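Search tickets, keywords or reporter Go

Emance tracker / Hurkis simulator / Chores
Ticket: Tank lid clearing stalls on thin upright parts
Reported by: Kidus Gashaw
Assigned to: Ebise Tufa
Priority: medium
Status: open, partial workaround

Summary

The bathroom chore set asks the arm to clear the toilet tank lid so the porcelain can be wiped. The planner handles the first part of the job. It then stalls or retries until timeout when the next target is thin, semi-transparent, or close to another item. Reproduced on the November build with default physics and with the tighter contact settings.

Wolde wants a yes or no on whether tank lid clearing can go on the list of chores the planner can do unattended. On current numbers I would say no.

Setup

Scene: bathroom, small, brown walls
Arm: Franka Emika, on pedestal beside the toilet
Gripper: two-finger, black, stock tip geometry
Timeout per grasp: 20 seconds
Attempts logged: 800

Steps to reproduce

1. Load the bathroom scene with the mixed clutter preset.
2. Send the arm to the approach pose over the lid.
3. Start the clear task with target order set to nearest first.
4. Watch the grasp monitor once the gray plate becomes the target.
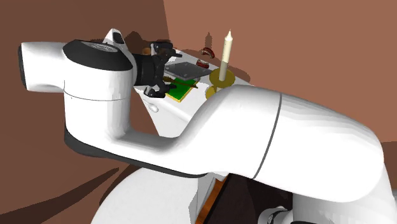

Gripper above the items, gray plate to the right of it.

Expected: the planner picks a side approach on the plate, closes, lifts, and places it in the bin region.

Observed: the approach pose is reached every time. Grasp candidates for the plate are generated and most are thrown out by the collision check against the green board. The planner keeps the one candidate left, descends, and reports contact on one finger only. It backs off and proposes the same candidate again.

Comment, Ebise Tufa, 9:40

Confirmed on my machine. Two separate things are mixed together in this ticket.

First, the collision margin. The default pads every item by 2 mm. With the clutter preset the padded board and the padded plate overlap before the arm has moved, so the checker rejects grasps that are physically fine. Setting the margin to zero for the target item only brings the candidates back.

Second, the plate itself. The depth channel drops out on translucent material and the estimated surface ends up behind the real one. The fingers close on a position that is slightly off. Opaque items in the same preset do not show this.

Comment, Ebise Tufa, 11:15

Margin override applied. View from the gripper side:

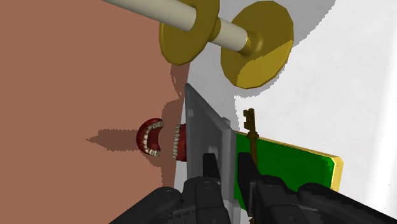 Fingers on either side of the plate. Key, green board and denture parts nearby.

Position looks right in this view. I would not close the ticket on it. A finger on each side says nothing about grip force, and the monitor is still logging single-finger contact in 40 percent of plate attempts with the override on. The key is a problem for later. Any grasp that drags the board will move the key too, and the planner treats them as unrelated bodies.

Comment, Robel Alemneh, 13:05

Question on scope. Does the order matter? A person clearing a shelf would take the big easy things and make room. Nearest first is a poor rule for this. I tried largest clearance first and the plate stopped being a special case in most seeds, with no margin change at all. Total task time went up.

The denture halves should be tagged as one item with two bodies. At present the planner picks one up, marks the item as done and leaves the other.

Comment, Kidus Gashaw, 14:30

Agree on both. I also checked whether pedestal placement is a factor. Kedir Jemal moved it closer to the bowl in the last scene revision and the elbow now has less room on that side. With the pedestal at its current position the arm reaches the whole lid, but wrist rotation is limited at the far end of it.

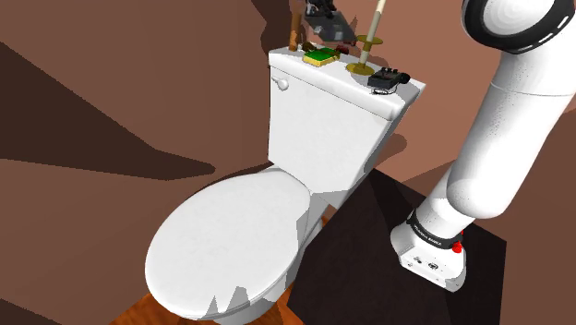 Moving the pedestal back gave more wrist rotation and lost reach to the wall side. I have put it back where it was and would like to leave it there until the planner changes are in. The shading spikes on the toilet lid are a mesh normal issue and have no effect on physics. Please file those under rendering.

Comment, Lemlem Hailu, 16:20

From the chores side: wiping is not tested yet. Every run so far ends at clearing, and a lid with one item left on it cannot be wiped. A household user would count that as a chore not done. I will keep it marked "assisted" in the Mirkumell release notes.

Workaround

- Set target order to largest clearance first.
- Set the collision margin to zero for the target item only. Do not set it to zero globally, the arm will clip the tank.
- Replace the translucent material with an opaque one if the run does not depend on depth realism.

Open items

Depth dropout on translucent surfaces: Ebise
Two-body tagging for the denture item: Robel
Resting contact between key and board: unassigned
Rerun of the full attempt set with the new order: Kidus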